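Notebook, kitchen cell, 28th June
Wrist-view grasp planner: finger offset, self-mask, pot rim
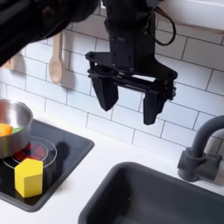

Carrying on from the calibration branch. Goal for today was to get the grasp planner (Lis) to stop proposing closures that are off center on the hex block. Ingvar's note from the last session blamed the depth stream. I don't think depth is the main term. The planner assumes both fingertips end at the same height and meet on the tool centerline. In the current pose the right tip sits visibly lower than the left, and the planner has no parameter for that at all. Tool frame is defined at the midpoint of the two nominal tips, so any height difference goes straight into the approach as a tilt we never asked for.

Changes made:

Split tool_tip into tip_left and tip_right in the gripper model. TCP is now computed from the two instead of read from the config. Old key still loads but prints a warning. Everett asked for it to be a hard error; left as a warning until the Muletti scripts are moved over.

Added a collision check per finger. Before this the whole hand was one convex hull, and with the fingers open the hull filled the gap between them, so every pose that straddled an object was flagged as in contact with the object. We had been getting around that by padding the allowed contact list, which then let real contacts through near the pot.

Self-mask. The segmentation model (Suvero) was labeling the second arm part, upper left, as background on some frames and as obstacle on others. It sits dark and soft against the tile, and the wall under it is in its shadow, so the boundary is poor whatever threshold I pick. Stopped trying to segment it. The mask is now rendered from joint state and dilated 2 pixels. The cable loop on the right side of the hand isn't in the URDF, so it still leaks. Wrote a fixed capsule around it for now. It will be wrong at large wrist angles.

Shadows. The gripper shadow falls on the stovetop just right of the yellow block, and the black surface under it gives the detector very little to work with. On the first replay the detector stretched the block footprint toward the shadow and the planned center moved with it. Switched the block fit from the mask centroid to a prism model fitted on the top face, which is the lightest face and separates well from the sides. Yaw is only defined modulo 60 degrees; the planner now tries all the equivalent jaw alignments and takes the one with the smallest wrist travel. This was Marama's suggestion from October and I should have done it then.

Replay results, offline only, using the logged set of 2,000 frames:
old planner, one hull, mask centroid: 55 percent of frames gave a valid plan
per-finger check only: better, but I didn't save the number, need to rerun
everything on: over 90 percent

"Valid" means the plan passes the collision check and the closure axis crosses the fitted prism axis. It says nothing about whether the grasp would hold. No hardware runs for this branch yet.

Frames that still fail, first look. Most of them have the block close to the pot. The pot is stainless and reflects whatever is near it, and the depth on its outside wall is full of holes. The planner reads a hole as free space. Changed unknown voxels to occupied inside a band around the rim. That removes the bad plans but also removes some good ones on the pot side of the block. Would rather fit a cylinder to the rim and fill it in. The orange and green objects in the pot get found as partial detections, since the rim covers the rest of them. Told the task layer to skip any object whose mask touches the rim mask, so they won't be chosen as targets in this test.

Burner rings: the edge-based pose refinement was locking on to the white circles where the block stands over them. Turned off edge terms below the block midline. Ugly, works on replay.

Timing. Planner loop was 56 ms with the single hull. Per-finger check costs extra, mostly offset by dropping the mask cleanup step. Need a proper profile before quoting anything to Cilton.

Open:
- measure both tips against the plate and put real values in; the present ones are from the replay fit
- find out if the tip height difference is mounting or finger geometry (Renata has the drawings)
- cable capsule should follow wrist angle
- rerun the per-finger-only case and save the log this time
- Ramiro to review the modulo 60 code, there is a sign I don't trust when the wrist is near its limit
- faucet and sink are still one box in the collision world. The box is too tall over the basin and blocks approaches from the right. Split it.

Branch pushed, not merged. Config for the replay is in the same folder as the log.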